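Vokska laundry cell

The Vokska laundry cell is a small household-robotics work cell built around a two-armed, two-legged robot and a compact front-loading washing machine. It was set up at Flistgate, the home-tasks wing of the Ashby robotics workshop, and is used to study one of the most stubborn chores in the house: getting cloth into and out of a round opening close to the floor. The cell is best known for its setup routine, written mostly by technician Natalie Catterall, which has been copied by several other groups working on low, awkward appliances.

Layout

The cell takes up the corner of an ordinary room with a wooden floor. Very little in it was specially made. The washing machine stands directly on the planks, and the laundry goes in a shallow white plastic basket that can be put down at almost any angle. Early versions used a raised stand under the washer, which made reaching easier, but the stand was dropped in favor of floor height. Catterall's notes call this change "the day it got interesting," and it is easy to see why! A robot that has to lean over a drum has to manage its balance, its elbows and its cables all at once.

The usual load is light: a folded white cloth, a rolled gray towel, or both. The towel is the harder of the two to pick up neatly. A roll can be pinched near one end and lifted, but it tends to open out as it rises, and the loose part then catches on whatever is nearby.
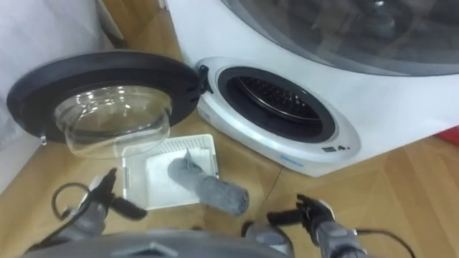
Washer placement is the first thing checked in any session. The machine is set down with enough room for its door to swing all the way open, and the basket is then moved within reach of both hands. The start position of the feet is marked on a paper plan and not on the floor itself, as tape was found to lift at the corners and stick to the soles.

Setup routine

A full setup takes 35 minutes when nothing needs repair. The robot is brought to a standing position first, with its feet apart, and left to hold still while the joint readings settle. The operator then moves each arm slowly through its reach, beginning with the shoulder and finishing at the wrist. Fingers are opened and closed 7 times per hand. This sounds fussy, but a stiff finger is far easier to notice in open air than inside a dark drum.

Next comes the reach test, a favorite with visitors. One arm goes into the drum while the other stays near the basket, and the operator watches the wrist, the forearm and the cable loops for contact with the rim. The arm is drawn back out along the same path. If the wrist touches the rubber gasket on the way in, the robot's starting position is changed by a small step and the test is run again. Moving the washer is a last resort — every stored reach depends on where it stands.
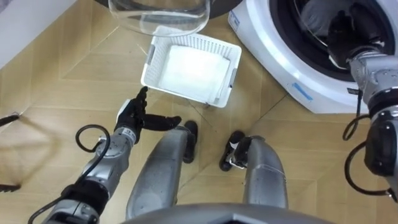

Reach test with the right hand in the drum and the left hand near the basket.

Cable care

The black cables along the arms need more attention than any other part of the cell. Each one has to be long enough to let the joints turn freely and short enough to stay clear of the door. In the first months they were tied close to the metal, and the strain showed up as brief signal dropouts at full stretch. The present routine leaves an open loop at each arm. Loops are checked by hand every 60 cycles, with the arm both folded and extended, and any cable with a flat or shiny spot is replaced.

Connectors are handled only with the power off. Zistside, the small shop that supplies the replacement cables, cuts them to two lengths, and mixing the two up is the most common mistake made by new operators. The longer one goes on the outside of the forearm.

Hands and fingers

The hands are wiped down after each session to remove lint, which collects around the finger joints and works its way inward. A soft dry brush does most of the job. After 400 cycles each hand is taken off at the wrist, opened on the bench and inspected for worn tendons, then refitted and run through the finger check from the beginning. A swapped hand never sits in exactly the same place as the old one, so the reach test is repeated too.

Washer upkeep

The washing machine gets its own short checklist. The gasket is inspected for nicks, and the door hinge is checked for looseness, as a sagging door can get in the way of the basket. Operators also run a bare hand around the inside of the drum to feel for rough edges that could snag fabric. The machine is kept unplugged whenever an arm is going to enter it, a rule that has stayed the same through every version of the routine.

See also

Household robots
Two-handed manipulation
Cable management
Front-loading washing machines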